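Lorkine Home Task Service

The Lorkine Home Task Service is a commercial data service that supplies first-person recordings of household chores to developers of domestic robots. It is operated by Lorkine, a company founded by Bence Kovács and Gemma Fiore, and is sold by annual license. The service covers cleaning, laundry, small repairs and cable work. It is delivered with a labeling tool, Madigan, and a playback module for simulated two-armed robots, Burkemik.

Overview

The catalog holds 3,409 recordings made in 487 homes. Each is filmed from head height while a person works with bare hands, so that both forearms remain in view for most of the task. Homes are recorded as they are lived in. Lorkine does not supply furniture or props, and contributors are told not to tidy beforehand. A license includes the video, hand position tracks, a text label for each step, and a floor type code.

Cable work was added to the catalog in the second release. It includes laying, lifting, coiling and clipping of power cords and thin data cables. Many of these recordings take place at floor level, in entryways and beside lamps, where cords lie loose on tile and the hands work low to the ground. 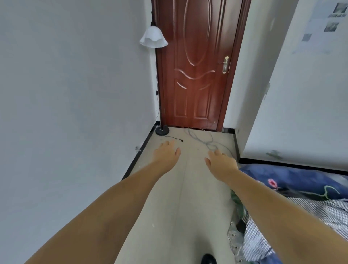

Cable routing set

The cable routing set contains 1,526 recordings and can be licensed separately. It is divided into floor tasks and wall tasks. Floor tasks cover loose cords, tangles and plug ends. Wall tasks cover adhesive clips, corners and runs beside power outlets.

Flexible objects are difficult for robots because their shape changes with every contact. A cord held at one point will move at another, and a controller that tracks only the grasped section tends to lose the rest. Labels in the set therefore mark both hands separately. One hand is commonly coded as "fixing," meaning that it holds the cord at or near a clip, and the other as "feeding," meaning that it controls the slack. Transparent clips are given their own code, as depth sensors often fail to register them against a pale wall.

In the wall tasks, a cord may change direction several times within arm's reach. The Madigan tool stores each change of direction as a separate waypoint, together with the clip nearest to it. Power outlets inside or near the run are marked as keep-clear areas.

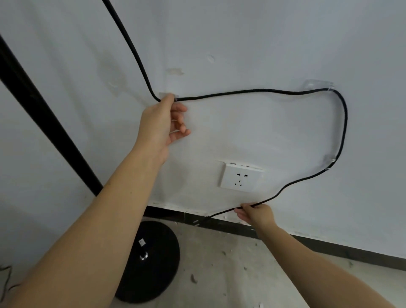 Rupert Trummer wrote in a review of the second release that the waypoint labels were the strongest part of the package, but that slack was recorded too coarsely to train a controller without further work. He added that his own team had relabeled 56 recordings before obtaining stable results in simulation.

Lorkine responded by adding a slack estimate to each waypoint in the following release. The estimate is given on a five-step scale and is entered by hand. Morena Pagano, who maintains the label format, has stated that an automatic estimate is planned.

Licensing and support

Licenses are offered in research and commercial tiers. The research tier excludes Burkemik and limits use to a single site. Both tiers include updates for one year, with new recordings issued each August. Support is handled by a partner firm, Zundska, which also converts the hand tracks to customer formats for a fee.

Limitations

The recordings show human hands, and transfer to a gripper with fewer fingers requires a mapping step that the customer must provide. Force is not measured. Labels are available in English only, and homes with carpeted floors are underrepresented in the cable routing set.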